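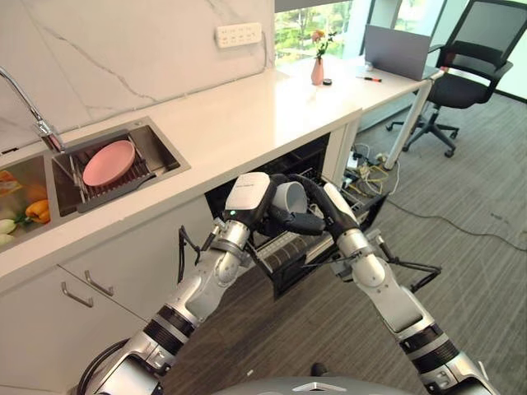

Robots at Hjaltested: our open day visit

I'd been meaning to go to the Hjaltested open day for years, and last June I finally got myself on the list. It's taken me until January 2024 to put this page together, which says more about my filing than about the day (sorry to everyone who kept asking!). Hjaltested is a big old building on the edge of Irnport, and the people there work on robots for ordinary household jobs: washing up, putting the shopping away, that sort of thing. I went with the local model engineering club, 21 of us on one very warm coach.

We got the kitchen first, and I'm glad we did, as I could happily have stayed there until closing. It's a proper fitted kitchen, with a double sink, white worktops and a big window with trees outside, and then a desk and an office chair at one end where you'd expect a breakfast table.

The job on show was the dishwasher. The robot has two arms, silver with black ribbed joints, and it uses the pair of them together to hold one grey mug over the bottom rack. I'd assumed it would be a one-handed job. I do it one-handed, usually with a piece of toast in the other!

The right gripper was my favourite bit. It's black and curved with bendy fingers, and they fold over the top of the mug and press it against the left gripper. The left one has a white housing and a little green light on the front, and my neighbour on the coach spent most of the demonstration watching the light and trying to guess what it meant. We forgot to ask.

A mug is harder than a plate, we were told, what with the handle and the open end, and it has to be tipped before it goes in. They've been through 40 mugs since the project started. I'd like to know how many of those were dropped, but our guide just smiled at that one.

The software is called Dristero and the team have given it 4000 goes at loading and unloading so far. Somebody in our group asked whether it could do wine glasses. Not yet, and they weren't going to try in front of us.

I liked that it looked lived in. There were vegetables in the sink, a yellow pepper among them, a pink plate on the dish rack and a small vase of flowers on the desk. Plenty of cables under the desk too, so it's not only my workshop.

After that it was tea and flapjacks in the Jokska room next door, and then the queue for the gift table, where I bought a mug. A grey one, naturally.

If you want to go, the next open day is in June again. Places are limited to 89 and ours went quickly, so get your name down early. Parking is on the Irnport side and the walk up is steeper than it looks on the map.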